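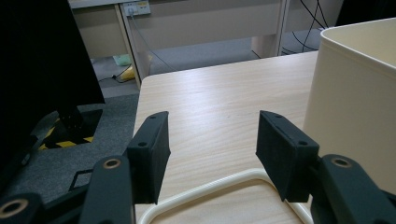
Liner keeps slipping down inside a tapered bin

Posted in: Kitchen and utility

kadri_koppel
09:12
I have a tall cream bin with rounded corners and plain smooth walls, narrowing slightly towards the base. The rim is thin. Liners go in without trouble, but after a few items the bag slides down and the rubbish ends up between the bag and the wall.

The bags are Grodano, the translucent pale green sort with the dark green print. I line the bin on the table next to it so that I can use both hands. Flat width of the bag is 500 mm, so the mouth is 1000 mm all the way round. I have not yet measured the rim. Is this a bag problem or a bin problem?

Gadus
09:40
Measure the rim first. Run a piece of string round the outside just under the lip, mark it, lay it flat. If the rim comes out well under 1000 mm, the bag is too wide and there is nothing holding it except friction, and smooth walls have very little of that.

The taper makes it worse. Once the bag has dropped past the rim it has no reason to stop until it reaches the base.

Bitness
10:05
Disagree that width is the main cause. I have used oversized bags for years in a bin with a similar lip. What matters is the air under the liner. Push the bag in and it traps a cushion. It looks full depth but it is hanging off the rim with the bottom unsupported. First heavy thing goes in, the air escapes up the side, the whole lot moves.

Fix: fold the mouth over the rim, then put your arm in and press the bottom corners outwards. Do the corners before the middle.

Gadus
10:11
Trapped air explains why it moves once. It doesn't explain why the fold comes off the rim. A bag that fits the rim stays there with air under it or without.

Bitness
10:19
A fold of 4 cm will stay on most rims if the bag is actually resting on the base. People fold over a token strip and then blame the bag.

kadri_koppel
12:30
Measured. The rim is 880 mm, so there are 120 mm of slack. My fold was about a thumb's width. I will try the deeper fold and pressing out the corners.

Another thing. I find these bags awkward to open in the first place. The two sides cling together and I can't always tell which end is the sealed one.

zuzana_vrabec
13:02
On the opening: the sealed end has a straight weld line running across the full width, and you can feel it with a fingernail. The open end has no line. Pinch the two layers at the open end and rub them in opposite directions. Once a corner has separated, put two fingers in and run them along the edge. Then hold the mouth with both hands and pull it down through the air once so that it fills.
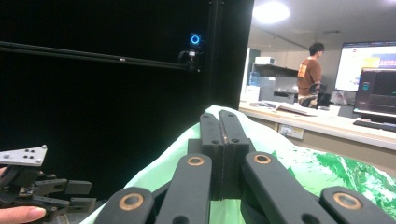

After that, keep hold of the rim of the bag and don't let it fold back on itself, or you will be starting again. Lower it into the bin with the mouth still open.

For the slack, gather the spare 120 mm at one corner, twist it and tie a small knot against the outside of the bin. The mouth is then the same size as the rim. It takes longer than folding but it holds up to the point where the bag itself tears.

Bitness
13:15
The knot is a nuisance when you want to tie the bag shut. You lose part of the mouth.

zuzana_vrabec
13:21
You lose 120 mm out of 1000. There is enough left to tie.

Murín
15:48
Elastic band over the fold, just under the lip. It must be a flat one, as the thin round ones roll off a tapered wall. I would also change to a narrower bag when the roll runs out.

kadri_koppel
18:37
Tried two methods so far. Deep fold with the corners pressed out: better, but the fold crept on one side by the evening. Knot: no movement yet. I have no flat bands in the house. I will finish this roll with the knot and look for 450 mm bags next.

Gadus
18:44
450 mm gives you 900 round the mouth. That leaves 20 mm over the rim measurement. Check how much the plastic stretches before you go any narrower.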